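Teaching by hand, week whatever this is
12/05/2024

So I'm back at the cushions. If you read the last post you know I swore I was going to do drawers next, something with a handle and a hinge and a clear idea of when you're done. But the drawer set I ordered still hasn't shown up, and soft things are where our numbers are the worst, so soft things it is.

Quick catch-up for people who landed here from somewhere else. My side of the project at Skendero is demonstrations. I don't write the learning code (I can read it on a good day). What I do is show the job, over and over, and the policy gets trained on what I showed it. For years I did that with a leader arm, which is a small arm you push around with your hand while the big one copies you. We had two of them at the old place, nicknamed Lund and Darden after the roads the two benches were facing, and I loved Lund and could not stand Darden. Darden had a sticky wrist. You'd go to roll it a few degrees and nothing, nothing, nothing, and then a big lurch, and the big arm would lurch right along with you. All of that ends up in the data, too! The robot doesn't know the lurch was a bad joint. As far as it can tell, that's how you put down a cup.

Now I mostly use a hand-held gripper, and the difference is kind of wild. You just hold the thing and do the job. There's no delay, nothing to copy you badly, and you feel the weight of what you're picking up through your own wrist. With Lund, on a good morning, I'd get 55 clean demonstrations before lunch and my shoulder would be done. Last Tuesday I did 209 by hand in one day and still cooked dinner. Not a fancy dinner, but still.

The catch is that speed makes you sloppy. When each demo costs you a minute of careful steering, you think about each one. When it costs a few seconds, you stop thinking, and then you have a big pile of the same motion done slightly lazily. I went back over my first batch and in a lot of them I was coming in at the exact same angle, from the same side, with the same little flick at the end. A flick! I had no idea I did that. My best guess is it's how I toss pillows onto the bed at home. The policy picked it up right away and it looked ridiculous, this serious arm doing a little flourish at the end of each move.

So I have rules now, taped up where I can see them. Start from a different spot each time. Come in high sometimes and low sometimes. Stop for a breath before closing the fingers, so there's a clear moment of "okay, now." Don't flick.

I also do fixes on purpose. Meaning I'll deliberately grab badly, let the corner slip a bit, and then show the recovery: back off, open up, get a better bite, go again. Some people hate putting those in, and I get why, because you are sort of teaching the mistake along with the repair. But with fabric the mistake is going to happen anyway. A cushion never sits the same way twice. The corner folds over, or the seam turns, or you pinch only the cover and the stuffing stays where it was. If all the robot has ever seen is perfect grabs, it has no clue what to do when one goes wrong and it'll stand there squeezing air.

The other thing with cushions is how hard to close. With a block you close until it stops and you're there. With a cushion there's no stop, it just gets squishier. My habit was to squeeze way too much, since it feels safe in the hand, and then the let-go is ugly because the fabric clings and drags. I've been practicing closing to about half of what feels right. It feels wrong every single time and the playback looks so much better.

We did try remote control again in the middle of all this, using the Wista headset setup. I wanted to like it. You stand in the next room with the controllers and see what the robot sees, and for big slow moves it was lovely. For cushions I found it pretty hopeless. I kept missing by a thumb's width in depth, always too short, always closing in front of the thing. I did more than 300 tries over a few days and kept fewer of them than I'd like to say. Maybe somebody with better depth sense would do fine. I do think remote is still the way to go for jobs where you need the real arm's limits in the data, since my own elbow can go places that no robot elbow can, and I forget that constantly.

That one bit me, by the way. A nice set of demos reaching down behind things from above, all smooth, all pretty, and when we played them back on the arm a good chunk were simply out of reach. Thrown out. I now keep my elbow where the arm's elbow would be, more or less, which makes me walk around like I'm carrying a tray.

The yellow and orange ones are what I'm on at the moment, and I've been working on coming at the corners with the fingers open and taking my time about it.

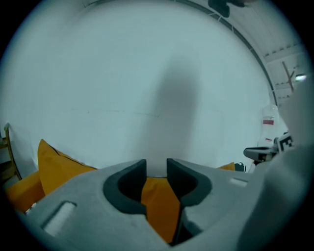 A reader going by mossbank left a comment on the last post that I've been chewing on all week, so I'm copying it in:

I'd cut your set before I'd grow it. We had 547 demos of one folding job and the policy kept hesitating halfway through. Went through them all and it was two styles fighting each other, one where I paused before the grab and one from the early days where I didn't. Dropped the early ones, trained on what was left, hesitation gone. Also, are you recording when you're tired? I quit after lunch now. My afternoon demos were garbage and I couldn't tell while I was doing them.

Well, ouch, and yes. I do record when I'm tired, and yes, I have two styles in there, the before-the-rules ones and the after-the-rules ones. I'd been keeping the early batch out of pure stubbornness, it was a lot of hours. I pulled it on Friday and started a fresh training run without it. No results yet, it's still going as I type this.

On the tired thing, I'm going to start writing the time next to each batch and see if I can spot it in the playback. If it's as bad as mossbank says then I guess I'm a mornings-only person from now on, and the afternoons can be for sorting and labeling, which I'm way behind on anyway.

If the drawers come this week I'll do a first try with those and put up some notes on handles. I've already been warned about the round knobs.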